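Keeping a Town Chorus Singing: Attendance, Repertoire and the Summer Concert in Wultville

Project report, Music in the Community, second year
Igor Charvát

Why I picked this subject

My grandmother sang alto in a town chorus for most of her adult life, and I grew up under the piano at rehearsals, more or less, so when our instructor asked us to study a musical group close to home I didn't have to think very long. The Wultville Town Chorus meets in the old grange hall on Pralthorpe Road at seven in the evening, and anybody may join without an audition. I wanted to know what keeps people coming back, and whether the choice of music has anything to do with it. I should say at the start that I sang with them during the project (second tenor, badly at first), so I'm not a neutral observer and won't pretend to be one.

How I went about it

The chorus keeps a sign-in book at the door, and the director, Erhan Karakaya, very kindly let me copy out the pages for the whole season from fall to June. That came to 1,626 signatures. I typed them into a spreadsheet, which took much longer than I had planned for, partly on account of handwriting and partly because two of the sopranos share the same first and last name and I had to ask them to go through the pages with me over coffee. I also interviewed 15 singers, mostly during the break, and I kept a rehearsal diary of my own. The interviews were loose. I had a list of questions but often let people talk, and some of my best material came from the parts where I had forgotten the list completely. 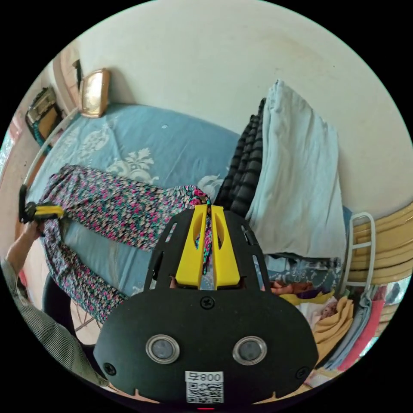
Does a singer need to read music to join the Wultville chorus?
Most of the newer members don't read music when they arrive, and they learn their parts by ear from practice recordings and from whoever is standing next to them.

That second part, the person standing next to you, came up in nearly every interview. The director seats each newcomer beside a steady singer on the same part and leaves the pair together for the season. One bass told me he had meant to quit after his third rehearsal, but his neighbor had already saved him a chair and a pencil, and he felt he couldn't very well not turn up. I have the same kind of neighbor myself and can confirm that it works on you.

What the sign-in book showed

Attendance went up and down more than the members think it does. Everybody I talked to remembered the winter as thin, and the book agrees, but there was a second dip in spring that people had forgotten – it falls in the weeks when we were working on a long sacred piece in Latin. It picked up again when the folk song set came out of the folders. I'd love to say that proves something, but the spring dip also overlaps with school vacation and with a nasty cold that went through the altos, so I have left it as a possibility.
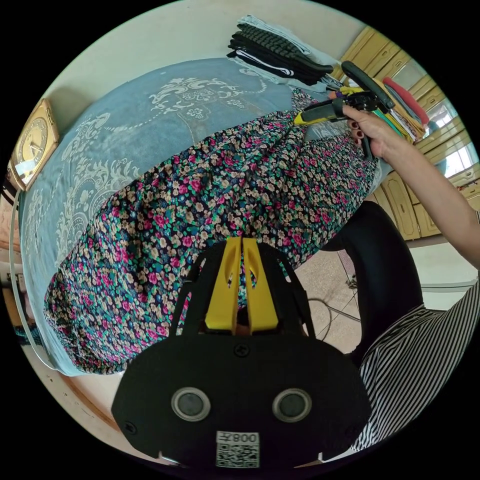 Spring term, Wultville.

The repertoire question

In the interviews I asked everyone which piece they would keep and which they would happily never sing again. The answers were wonderfully contradictory. The Latin piece turned up on both lists, sometimes from people in the same row. The one piece that got no complaints was "Skavitska," a slow song in three parts that the director arranged for the group himself, with a drone in the basses and a tune that passes from the altos to the sopranos and back. It isn't hard, but it sounds bigger than it is, and I think people like being part of a sound like that at the end of a working day.

The summer concert

We gave the concert in June, in the hall, with every window open. The ticket table sold 226 seats and took in $2,261, a few dollars of which was donations dropped in the jar. After paying the accompanist and the piano tuner there was enough left to buy new folders, and I gather there was a lively discussion about the color. The balance was off in the opening number (we tenors rushed, I'm sorry to say) but it settled by the second, and "Skavitska" was as good as I ever heard it.

I went back afterward with a draft of this report and asked whether I had been fair to the Latin piece.
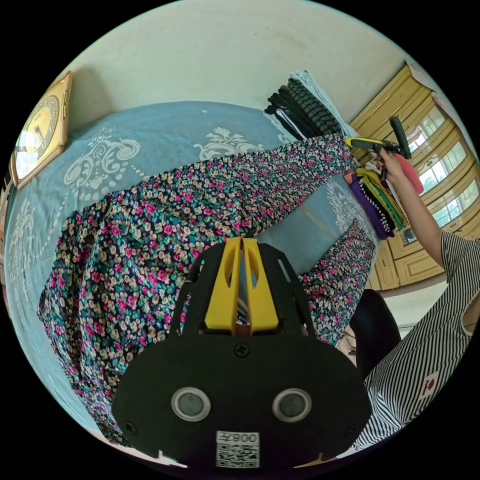
Erhan Karakaya told me that I had been a bit too kind to it, that he had handed it out a month too early, and that next season he would start with the last page, where all the parts finally get a tune, and work backward from there. He also asked me to mention that the tenors always rush.

What I would do differently

I would start the interviews sooner, before people knew me as one of the tenors, and I would talk to singers who left. All 15 of mine were still in the chorus, so naturally they had good things to say about it. I tried to reach three former members through Yang Music, the shop in town where most of us buy our sheet music, and left my number at the counter, but it was late in the term by then and I didn't hear back in time. I'd also make a column in the spreadsheet for the weather.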